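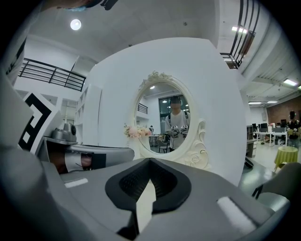

The white vanity with its oval mirror, ground floor, Bredcombe.

Report of the visit to the Bredcombe furnishing rooms

Members of the Ivura study group were received at Bredcombe on Saturday, June 9, 2018. The party numbered 18 and was led by Arnout Van den Broek. Tove Þrastardóttir welcomed the group on behalf of the house and conducted the tour, which covered both levels of the building.

The premises were formerly a works, and the interior has been kept largely white, with a far wall of red brick. A mezzanine with a black metal railing looks over the main floor, and white shelving units stand against the wall beneath it. Members remarked on the contrast between the plain surroundings and the decorated pieces shown in them.

The item which received most attention was the white vanity. Its large curved panel carries an oval mirror in an ornate carved frame, with scrollwork at the top and carved roses at the lower right. A small bouquet of artificial flowers in pink and white had been placed beside the base of the mirror. Zsolt Boros asked how carving of this depth should be dusted, and was advised to use a soft dry brush and to avoid sprays. Mrs Þrastardóttir added that the piece is available for hire and had been lent out in October for a theatre production.

Upstairs, Kristóf Fülöp gave a short talk on the Drernik pattern books, of which the house holds 16. Two were laid open for inspection. Members may consult the remainder by written request.

Tea was served at the close of the visit. The group records its thanks to Mrs Þrastardóttir and her colleagues. Notes from the talk may be obtained from Ruairí Ó Briain, who is also taking names for the visit to Bodnár.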